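3.2 Booster uptake and record linkage

Records came from two sites, Rito and Stesto. Each kept its own vaccination register, on its own machine, and the two did not agree on how to code a second dose. We merged them by hand in February. 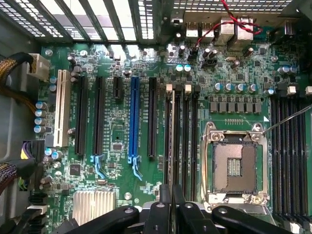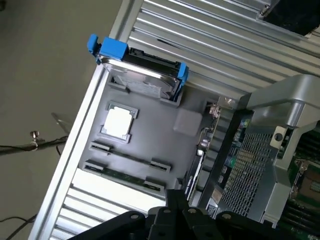 Figure 3. Computer hardware: motherboard in an open tower case (first panel); hard drive, processor and memory modules in a grey tray (second panel).

Of the 80 adults enrolled, 40 at each site, 11 had no booster date at all. These were left out of the timing analysis but kept in for side effects. Sore arm was the most common complaint, then tiredness. Most entries gave no duration, so none is reported.

The Lenihan reminder scheme (text message, then a phone call after 7 days) ran at Rito only. Uptake there looked better but the sites differ in age and in distance to the clinic, so we would not read to much into it. Stesto sent letters. Some came back.

One further problem. Batch numbers at Stesto were typed in free text, with spaces in odd places, and the Rillonum matching tool rejected them untill the spaces were stripped. Matching was then re-run on the full set. Missing batches coded as missing, not guessed. Waning is dealt with in section 4.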